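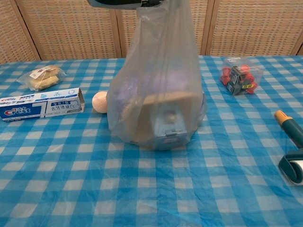 반투명 비닐봉지에 담긴 하늘색 작은 통과 판지 조각

Lusico 생분해 느낌 말고 진짜 튼튼한 반투명 봉지 (대형, 손잡이 없음)

안녕하세요, Lerkwood 살림가게예요. 오랜만에 상품 페이지를 싹 새로 썼어요. 예전 설명이 너무 짧다고 문의가 많이 와서요. 좀 길지만 사이즈랑 두께 때문에 고민 중이시면 끝까지 읽어 주세요!

저는 원래 봉지를 돈 주고 사는 사람이 아니었어요. 마트에서 받은 거, 택배에 딸려 온 거 모아 뒀다가 쓰는 쪽이었죠. 그런데 작년 12월에 창고 정리를 하면서 생각이 바뀌었어요. 모아 둔 봉지는 크기가 제각각이라 쌓이지도 않고, 까만 봉지는 안에 뭐가 들었는지 매번 풀어 봐야 하더라고요. 겨울 모자 하나 찾겠다고 봉지를 몇 개나 뜯었는지 몰라요. 그날 저녁에 Lusico 샘플을 주문했고, 두 달 써 보고 가게에 들여놓았습니다.

어떤 봉지인가요?

안이 은은하게 비치는 흰색 반투명 봉지예요. 완전 투명은 아니에요. 색깔이랑 대강의 모양은 보이는데 글씨까지 또렷하게 읽히지는 않는 정도? 저는 이 정도가 딱 좋더라고요. 선반에 올려 놨을 때 덜 지저분해 보이고, 그래도 찾는 물건은 색으로 금방 골라낼 수 있어요. 얇은 편이라 접으면 부피가 거의 없고, 윗부분을 비틀어 모으면 묶기도 편합니다. 끈이나 지퍼는 없어요. 저는 빵 끈을 쓰는데 고무줄도 괜찮아요.

구성과 가격

한 롤에 87매 들어 있고 가격은 3,030원이에요. 왜 하필 87매냐고 물어보시는 분이 꼭 계신데, 저도 모릅니다 ㅎㅎ 제조사에서 그렇게 나와요. 롤 가운데 종이심이 있어서 휴지걸이 같은 데 끼워 놓고 뜯어 쓰셔도 돼요. 절취선은 깔끔한 편인데 첫 장이 가끔 풀로 살짝 붙어 있어요. 천천히 떼어 주세요.

배송비는 2,000원이고 여러 롤 사셔도 한 번만 받아요. 다른 상품이랑 묶음배송도 됩니다. 단, Plovilville 창고에서 따로 나가는 수납 선반은 묶음이 안 돼요. 주문서에 "묶어 주세요"라고 적어 주셔도 제가 어떻게 못 해요, 죄송해요.

저는 이렇게 써요

제일 많이 쓰는 건 철 지난 옷가지랑 목도리예요. 압축봉투처럼 납작해지지는 않지만 먼지는 잘 막아 줘요. 두 번째는 아이 장난감! 부품이 자잘한 것들은 작은 통에 한 번 담고, 그 통이랑 짝이 되는 큰 조각을 봉지 하나에 같이 넣어 둬요. 이러면 꺼낼 때 한 세트가 통째로 나와서 편해요.

분리배출 모을 때도 괜찮아요. 저희 동네는 내용물이 보이는 봉지에 담아 내놔야 해서 까만 봉지는 못 쓰거든요. 지역마다 규칙이 다르니까 사시는 곳 기준은 꼭 확인해 보세요.

이사 앞두신 분들께는 이름표를 같이 쓰시라고 말씀드려요. 봉지에 유성펜으로 바로 써도 되긴 하는데 손으로 자꾸 문지르면 번져요. 마스킹테이프를 붙이고 그 위에 쓰는 게 낫습니다.

이런 용도로는 비추예요

모서리가 날카로운 물건은 찢어져요. 액자, 공구, 뾰족한 철제 옷걸이 같은 거요. 저는 옷걸이를 그냥 넣었다가 옆구리가 터졌어요 ㅠㅠ 무거운 책도 바닥이 늘어나니까 상자에 담아 주세요. 뜨거운 음식이나 국물 있는 것도 안 됩니다. 식품용으로 나온 제품이 아니에요. 그리고 당연한 얘기지만 어린아이와 반려동물 손이 닿지 않는 곳에 보관해 주세요.

Peixoto 봉지랑 뭐가 달라요?

같이 파는 상품이라 자주 물어보시는데, Peixoto 쪽이 더 두껍고 완전 투명이에요. 대신 뻣뻣해서 묶기가 힘들고 바스락 소리가 꽤 커요. 물건을 꽉 채워서 오래 넣어 두실 거면 Peixoto, 자주 열었다 닫았다 하실 거면 Lusico를 권해 드려요. 저희 집은 둘 다 쓰는데 손이 더 가는 건 Lusico예요.

재고 안내

이번에 400롤 들어왔어요. 지난번 물량은 생각보다 빨리 빠져서 기다리신 분들이 좀 계셨죠. 다음 입고일은 아직 못 받았어요. 재입고 알림을 눌러 두시면 문자로 알려 드릴게요.

교환과 반품

뜯지 않은 롤은 받으신 날부터 7일 안에 반품하실 수 있어요. 단순 변심이면 왕복 배송비는 부담해 주셔야 하고요. 절취선이 아예 안 뜯긴다든지 바닥 접착이 터져 있다든지 하면 사진 한 장만 문의 게시판에 올려 주세요. 확인하고 새 롤로 바로 보내 드립니다. 전화보다 게시판이 훨씬 빨라요!

페이지 수정일: 2025년 2월 4일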